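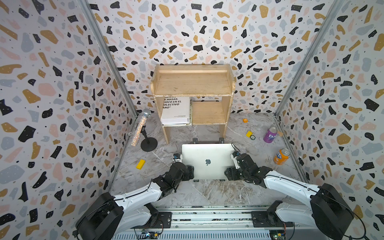
Council budgets are set in cash and spent in prices, and the gap between the two is where most local rows about money begin. Tunness has frozen its repairs budget at 525 thousand for the second year running. The paper calls this protection. With building costs up, the same sum buys less work, and the difference has to come out of somebody's roof. A small pine shelf unit with two compartments under an open top tray is a fair model of the accounts: day-to-day spending in one compartment, capital in the other, and reserves on top where everyone can reach them. The law limits movement between the compartments. It says much less about the tray.

Tunness drew on reserves in June to cover the overspend on the Toft road depot. The draw was 14 per cent of the balance. No plan to pay it back was attached, and the forecast assumes that none is needed.

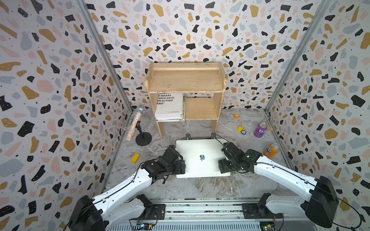
Savings from new systems deserve the same care. The council expects the Kendow contract to cut office costs by 20 per cent, starting in the first year. Licences, training and the overlap with the old system are listed in a separate table and are not netted off. A closed laptop lying flat, lid up, costs the same to license as an open one, so the figure that matters is use per seat. Zoltow published its use figures after a similar switch. Tunness has published only the number of seats, 100.

I have asked for the netted figure in writing. The budget papers go to full council next, and the reserves table is on the last page.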